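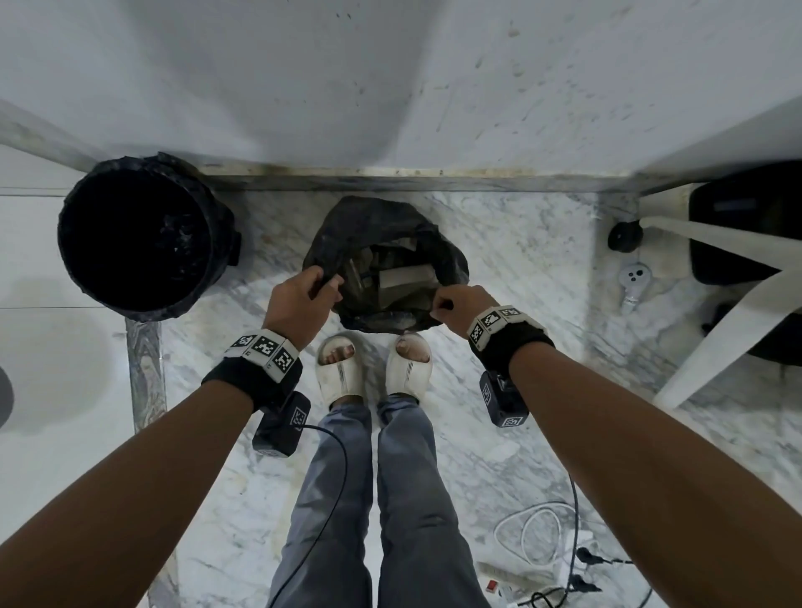
Vsevolod Nechyporuk wrote:

> Before the next round goes out I would like the list to settle one
> point about the household tasks. The current instructions ask each
> collector for 40 examples per task, and for the garbage task they say
> only "remove and replace the bag." I have read through the notes that
> came back from the Draswood homes and I do not think we are all
> recording the same task. Some people start with the bag still in the
> bin. Others start with the bag on the floor and finish when it is tied.
> A few shake out the new liner first and leave the full bag for later.
> If these all go into the training set under one label, I would expect
> the policy to hesitate at exactly the places where people differ.
>
> I would also ask whether we want real waste or the prepared filler.
> The filler is cleaner to work with and easier to repeat, but it weighs
> almost nothing and the bag does not hang the way a full one does.
>
> Could we have a ruling on both, please, and could it be in writing?

Dear Vsevolod, dear all,

Thank you for raising this on the list. I have discussed both points with the annotation group at Wovari, and the following applies to all sites from the start of the next round in January.

First, the task is to be divided. The single label "garbage" is withdrawn. In its place there will be four labels: lift out, open and settle, tie, and reline. "Open and settle" covers the part in which the full bag is on the floor and both hands take hold of the rim and spread it, before any gathering or knotting. It was previously treated as a pause between two other steps and was often trimmed away. It should now be kept in full. A thin plastic rim held between two hands is among the harder things we ask the system to learn, and we have fewer good examples of it than of anything else in the kitchen group.

Collectors may continue to perform the whole sequence in one take if that is more natural for them. The division is made afterward by the annotators. What matters at the time of collection is that the order is stated at the beginning of the session sheet and is not changed halfway through.

Second, real household waste is preferred. Mixed dry items such as cartons, empty bottles and paper are suitable. Please exclude glass, sharp metal, medical items, and anything carrying a name or address. Prepared filler remains acceptable where a home has nothing suitable on the day, provided that the sheet says so. We do not intend to discard the filler takes already received. They will be given a separate tag.

Third, and this goes slightly beyond the question, I would like to remind sites of the rules on the wrist markers. Both bands are to be worn with the printed squares facing up and outward, and sleeves are to be kept clear of them. Of the 549 takes reviewed for the last round, 70 were set aside – most of them for the reason that one band had turned on the wrist or was hidden behind the bag for long stretches. Takes of this kind cannot be repaired later. A short check between takes is sufficient.

Collectors should not tidy the room beforehand. Chairs, cords, shoes and other ordinary objects may stay where they are, as long as the person can stand and bend safely. We have had several homes in which the floor was cleared for the session, and the resulting examples look more like one another than they should.

As to quantity, the figure of 40 per collector is kept, but it now refers to complete sequences. Repeating only the tying step to reach the number is not allowed. Our target across all sites is 500 accepted sequences, and there is no need for any one home to make up a shortfall elsewhere.

The revised sheet will be placed in the Alia folder once Ostapchuk has approved the wording of the exclusions. Until then, please hold any new garbage sessions. Sessions for the other kitchen tasks may go ahead under the present instructions.

One matter is still open. We have no agreed rule for a bag that tears during a take. My own view is that the take should be kept and marked, with the collector carrying on as he or she normally would, but I would welcome comments from sites that have had this happen. Please reply to the list and not to me alone.

With kind regards,

Hryhorii Moroz
Collection Protocols, Wovari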